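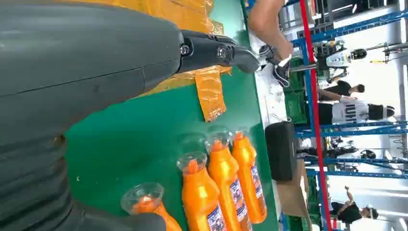
4.2 The packing surface and the position of the bottles

The condition of a label depends to a large degree on how the bottle lies before it goes into a box. At the Undura site in Monau, the bottles wait on the green table in one of two ways, upright or on the side. When they are laid side by side, as in Figure 1, with the caps pointing the same way, the bodies rest against one another and the printed labels can come into contact with the next bottle. Where the caps are close to each other they can also rub, but the marks we found on the clear plastic were light and we did not score them. The strips of orange packing tape which cover part of the table are a different matter. A band of tape has an edge, and a loose end can curl, and we wanted to know if labels resting near such an edge suffer more than labels on the plain surface.

Home Articles Methods Data Contact

We examined 115 bottles in October. Each one was given a score from zero (label complete) to four (label missing in large part), following the scale proposed by Ejigu and adapted by us for curved bodies. Two readers, J. Pereyra and L. Sisay, scored each bottle separately and then discussed the cases where they did not agree. Most of these cases concerned small lifts at the end of the label, which one reader considered damage and the other considered a fault of the first gluing.
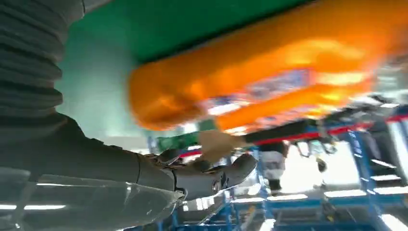 The soft packages were not scored. A pouch has its print on the film itself or on a band that bends together with the bag, so the idea of a label edge does not apply in the same way. We kept a simple note of creases for these items and we return to them in Section 6. Small goods placed together with the pouches were left out of the study completely.

Of the bottles examined, 35 had a score of two or higher. The damage was in most cases on the vertical edge of the label and less often on the lower one. We had expected the opposite, considering that the lower edge is close to the surface when a bottle is put down upright. The tape edges seem to explain a part of the result – bottles from the taped half of the table had the higher scores – but the difference was small and we would not like to say more than this before the table has been covered again with new tape.

Search this journal Enter keywords Go

Storage on the shelf was considered too. A bottle lying across the green shelf can be placed so that its printed strip is turned to the side, and then the strip stays free of the surface. Below the shelf, where boxes and crates are kept, we did not follow single bottles.
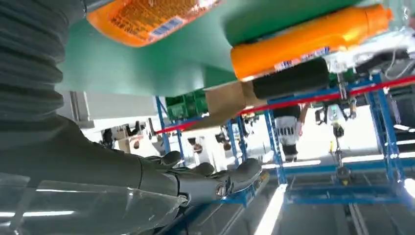
4.3 Types of label damage

Three types were separated: lifting, scratching and tearing. Lifting leaves the print readable and can often be pressed back. Scratching removes color but the paper stays whole. Tearing is the most serious for the person who receives the bottle, as part of the product text may be lost. A torn label shows white paper fibers along a ragged line, and the line can pass through a banner or other text.
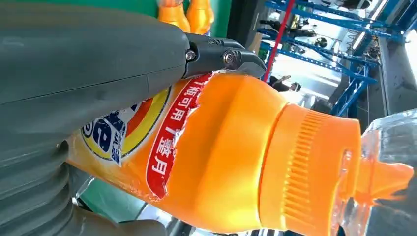
Figure 3. Tearing at the right edge of the label on an orange detergent bottle. The paper fibers are visible along the tear.

Tears with visible fibers were scored three or four, depending on how much text was lost. In the earlier work at Clorthorpe such tears were put together with lifting, and for this reason the two sets of results cannot be compared directly.

Last updated: October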